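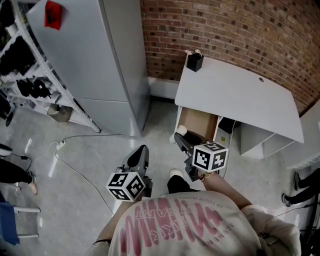
ok so I finally moved all my recipes out of the binder and into one giant document and I have THOUGHTS. thread, sorry in advance

background for new people: the binder was my aunt's, then my mom's, then mine. half of it is index cards, the other half is stuff torn out of magazines with the last two steps missing. I've been saying I'd type it up since before I moved here

first problem. my aunt did not believe in oven temperatures. "hot oven." "good oven." one card says "oven like for the other cake" and there is no other cake. I have looked!!

I made the good oven cake at 350 and it was fine. made it again at 375 and it was way better, edges like a cookie. so good oven = 375, I've decided, it's law now

second problem is the cans. so many of these recipes want "one can" of something and I have no idea what size cans were when she wrote them. the bean one came out like soup. tasted great, ate it with a spoon, still soup

Teguh Sitompul (my neighbor, some of you know him from the chili thread) thinks you should write down exactly what the card says first and put your fixes underneath in brackets. I did not do that for the first 15 recipes and now I'm going back through them with the cards next to me like homework. listen to Teguh

the typed version has 6 sections. soups, things with rice, big meat, cakes, pickles, and one called "Josska" because that's what my mom wrote on the divider and she swears up and down it's my aunt's handwriting. it's all dips. no clue. if you know what a Josska is PLEASE reply

somebody asked what I'm typing it in. just a plain document. I tried Skultier first and it wanted me to tag every single ingredient before it would let me save, and I was not about to tag salt forty times

word count as of this morning is 2,199 and I'm maybe a third of the way in. big meat hasn't even been touched

the pickles section is the one I'm proudest of. there were four cards for the same dill pickle and they all disagreed about the vinegar. I put all four in. let my kids fight about it someday

oh and if you're doing this with your own family stuff, call people while you type! I called my mom about the plum dumplings and got an hour on the phone about a wedding in May where the dumplings ran out and two cousins quit speaking. none of that was on the card. it's in the document now, names and everything (sorry cousins)
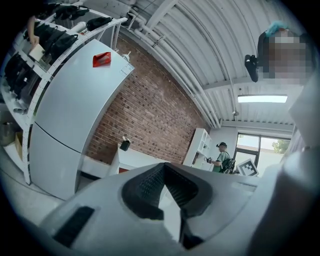
Last edited: May, 7:40 PM

back from dinner, more recipe binder stuff

a bunch of you asked about stains. yes there are cards I can't read. the walnut roll has what I think is coffee right over the flour amount, so it says "3" and then brown. 3 what. 3 cups made a brick. I'm trying again with less this weekend and adding sour cream because it feels right

Hugo Huet replied to say his grandmother's walnut roll used yeast and an overnight rest and mine has neither, so maybe the coffee got the yeast too?? Hugo I'm going to need the whole recipe, don't leave me hanging

also several people told me to scan the cards before I do anything else and ok fine, you're right. I'm doing it with my phone by the window in the mornings when the light's decent. flash makes the pencil disappear

no I'm not throwing the binder out, who said that. the binder stays. the rings don't close all the way and it sheds cards every time you pick it up but it stays

next up is things with rice, which should be easy, and then the stuffed cabbage, which has three cards and a paper napkin. the napkin is the best one, I already know it

if anybody wants the good oven cake tell me and I'll post it tomorrow once I've checked the sugar. it says "a mug" and I have to ask my mom which mug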